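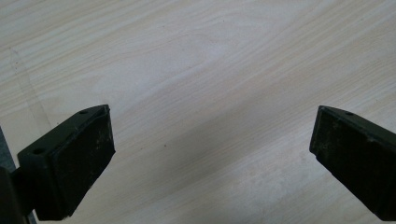 About us

Hi, and welcome to Nuvow! We teach robots to do small, fiddly jobs by doing those jobs ourselves first, by hand, over and over, until there's enough good material for a robot to learn from. I started the company after a long stretch at a packaging plant in Casport, where I spent most of my day rewriting code every time a box changed shape. I kept thinking that I could just show the thing what I meant in less time than it took to type it.

So now that's the job. We have 2 rooms above a bike shop in Hovland, a lot of tables, and a kettle that gets more use than any of the machines.

How we work

Most days one of us picks up a hand-held gripper, the kind with two black fingers that open and close when you squeeze, and does the task at a table. Pick up the clip, turn it, set it in the tray. Open wide, go back to the start, do it again. The tool records what the fingers see and how they move, and later a robot arm with the same kind of fingers learns from it.

For jobs that are too heavy or too awkward for that, we drive the arm by remote control. I'm slower at this than everybody else here and I've made my peace with it (mostly). Remote driving takes a while to feel natural – you have to stop moving your own shoulders and expecting the arm to follow.

A typical job runs to 900 demonstrations. Our biggest so far was 2000, all of them sorting little plastic hose fittings, and I still see those fittings when I close my eyes. We don't keep the sloppy ones. If I fumble a pick and recover nicely, that stays in, since a robot ought to know how to recover too. If I fumble it and then sneeze, out it goes!

Things we're picky about

We start every run with the fingers open and nothing between them. It sounds like a tiny thing, but if half your recordings begin with a part already in the grip, the robot gets some very odd ideas about how a day begins.

We also like plain work surfaces for the first round. Pale wood grain is my favorite, and dark fingers show up beautifully against it. Small marks and specks on the table don't bother us at all, and your shop will have plenty of its own. Once the basic motion is solid, we bring in clutter, different lighting, and whatever else you have lying on your benches.

And we wear our pads out. Scuffs and dust on the gripping faces are part of the trade, but we check the grip before each batch and swap the pads when parts start to slip.

Lurnov

Lurnov is our own software, and it began as a folder of messy scripts that I was embarrassed to show anyone. It sorts the recordings, flags the ones where the fingers left the work area, and lets you play a demonstration back next to the robot's attempt. Customers get a copy with every project. It still has an ugly gray menu. We've been meaning to fix that since January.

Who we work with

Small shops, mainly. Places that make or pack a few different things and can't stop the line for a month to set up a robot. We usually ask for 3 trays of your real parts, including the bent and scratched ones, plus a visit to watch how your own people do the job. They always have some trick with the thumb that isn't written down anywhere, and I love finding those.

Come and try it

If you'd like to have a go with the gripper yourself, drop us a line through the contact page and come up to Hovland. Mornings are best, before 11 if you can. Bring a handful of whatever you're sick of picking up, and ring the bell on the side door. The front one belongs to the bike shop.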